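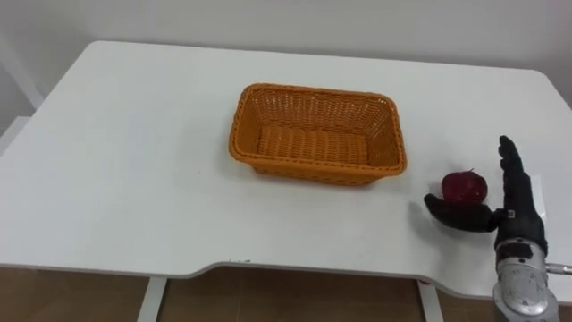
Landlord wants the whole deposit for one ring mark on a desk
posted by Milon

I moved out of a furnished studio on Silham Street in April. The landlord is keeping 173 dollars of my deposit because of "permanent heat damage" to the desk, meaning a pale ring the size of a coffee mug. I have seen this desk for sale new for 110. I lived there 2 years and the desk was no spring chicken when we met. Can he charge me more than the thing costs?

gomden_renter
Depends on your state, but in most places he can only charge what it costs to fix or replace the item, less whatever life it had already used up. A cheap desk is not expected to see its grandchildren. Write to him and ask for an itemized list with receipts. Many states give landlords a deadline for sending one, and some make them pay extra if they blow it. Keep the letter short and dull. Mention small claims once, near the end, in the tone you'd use for the weather. Did you do a move-in checklist? If the ring isn't on it, expect him to wave that at you.

Sutcliffe
Toothpaste. Rub it on the ring, wipe off, done. Worked on my mother's piano.

Milon
I no longer have the desk, Sutcliffe, but thank you, and my regards to the piano. Checklist exists, says "desk: ok" in his handwriting. Letter went out Saturday.

gomden_renter
"OK" leaves a lot of room. Send it certified next time and keep the slip.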